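Who Clears the Trays? Robots at Work in a Lunchroom

Every day at the Hokevow lunchroom in Treloar, 600 people eat something, and roughly 200 of them forget to put their tray back. The trays do not walk home by themselves. Until last August, people fetched every one.

Now a machine called Idinden does part of the job. It is a robot, though if you were hoping for glowing eyes and a cape, sorry. It has a gripper, a bit like your finger and thumb if you had left the rest of your hand at home.

Picking up a tray sounds easy because you learned how when you were small and have forgotten all the spills. A robot has to work out where the tray ends and the table begins. Then it has to squeeze enough, but not too much. On its first morning Idinden dropped 96 trays, and the noise was marvellous.

So what happened to the people? Ladan Ghasemi used to stack trays until her wrists ached. Her wrists are fine now. She teaches the robot, fixes its mistakes and decides when it needs a rest (it never asks). She also had to learn a lot of new things quickly, and she didn't love every minute. One of her workmates missed chatting at the tray rack and moved to the kitchen. A new machine changes everybody's day a little, and it's fair to ask the workers what they think before it's plugged in.

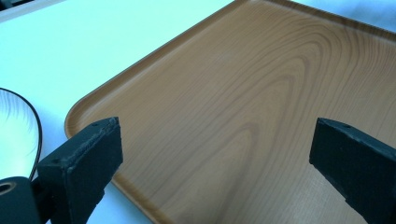

Treloar, 2025-04-13

Gripper fingers on either side of a tray. The wood pattern is only printed on, so no tree would recognise it. Try it at home with two rulers and an empty tray. Plastic cups only, please.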